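Do you need the Watberg leak sensor?

Several readers in the Posel area got the same flyer in June, and a few of you wrote to ask if it's worth it. Watberg is selling a water heater leak sensor with an automatic shutoff for $519, installed, plus $11 a month for "monitoring." The flyer says it "stops water damage before it starts." I would like to see how a sensor that has to get wet first manages that.

I read the manual, all 71 pages of it. The valve closes only if it has power. Batteries are sold separately. If your Wi-Fi is down, the valve still closes but you don't get the alert, so you come home to a cold shower and no idea why. The warranty covers the sensor. It does not cover your floor.

Mavden makes a plain battery alarm that sits in the drain pan and screams. No app, no monthly fee. I've had 4 of them in my own house for years, and the one by the washer has gone off twice, both times for good reason. It won't shut off the water for you, so if you travel a lot, a shutoff valve may make sense. Ask Wako or any other local plumber to price a basic one without the subscription before you sign anything.

And ask what happens to the valve if you stop paying the $11. I called on Wednesday and got two different answers. 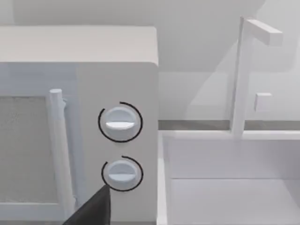
Microwave door and handle, computer rendering.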